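# Chapter 11: Where Does Everything Go?

Every storeroom, pantry and library runs on an address system, and once you start spotting them you'll find them everywhere! A street has house numbers. A theater has rows and seats. A grid of shelves has columns and levels, and with those two numbers you can send a stranger straight to a single jar of cumin.

In this chapter we follow Océane Sandhu through her first season at Stullano, a grocery warehouse in the town of Medve. She started with 414 products and no map at all. Pickers found things by memory (and by shouting), and a simple order could take all morning.
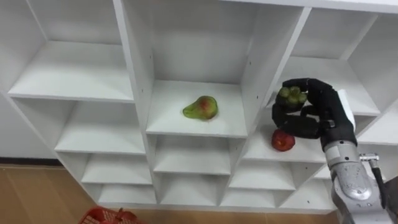
Her first idea was to give each product one fixed home. It's a lovely system to learn, and new workers pick it up fast. But when November came, 169 of those homes stood empty while boxes of oranges piled up in the aisle. What should she have done with the free space?

Keep that question in mind as you read. Section 11.1 covers fixed storage, and Section 11.2 turns to the wonderful, slightly wild world of random storage, where soup can sit next to shoelaces and still be found in seconds.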